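Introduction to Workplace Organization
Unit 6: Receiving, Sorting and Storing Small Parts
Course handout, revised January 15, 2020

Purpose of this unit

This handout accompanies the sixth lecture of the course and covers the handling of small parts between delivery and first use. Students are expected to have read the Unit 5 notes on purchase orders. The written assignment for both units is due in November.

1. Receiving

Goods are compared with the order before they are placed in stock. The clerk checks the part number, the quantity and the condition of the packaging, and then signs the delivery slip. A delivery that does not match the order is held in a separate area until the supplier has been contacted. Parts from a held delivery may not be issued, even when a work group is waiting for them.

Quantities of 100 or fewer are counted by hand. Larger quantities are normally weighed. The weight of a known sample is taken first, and the total is worked out from it. Weighing is not suitable for mixed lots or for parts that vary in weight from piece to piece.

2. Stock records

Each part has one record and one home location. The record shows the quantity on hand, the quantity reserved and the reorder point. The lecture uses the Sawatzky stockroom as its worked case. At the opening of the period the record for one type of cable clip showed 3,808 pieces on hand. Of these, 1,000 were reserved for the Aver job, leaving 2,808 free to issue. Students should be able to explain why the reserved clips remain in the total on hand.

A reorder point that is set too low leads to shortages. One that is set too high ties up money and shelf space. The usual starting figure is the expected use during the delivery period plus a safety amount, reviewed twice a year.

3. Location codes

The Zarkeo system, used in the exercises, gives every shelf position a three-part code: aisle, bay, level. Codes are read from left to right and from the floor upward. Location 108 in the practice set has been left without a level number, and students are asked to correct it.

4. The work surface

Parts leave storage in order to be worked on, and the table or bench is therefore treated as the last stage of the storage chain. Only the parts and enclosures needed for the present task should be on it. Lids and covers are opened fully before anything is placed inside.

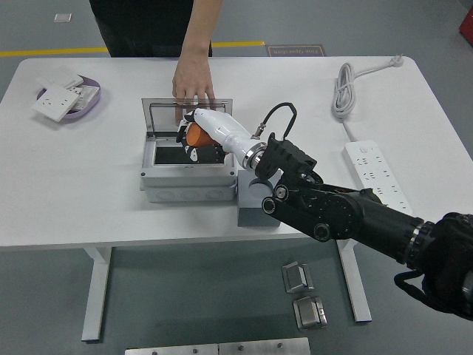
Jitisel Course Office

Unused parts are returned to their home location at the end of the task and entered in the record on the same day. Parts whose origin is uncertain go back to receiving for identification.

5. Preparation for Unit 7

Read the section on stock counts in the course reader. Bring the completed location exercise to the lecture, together with a blank copy of the stock record form.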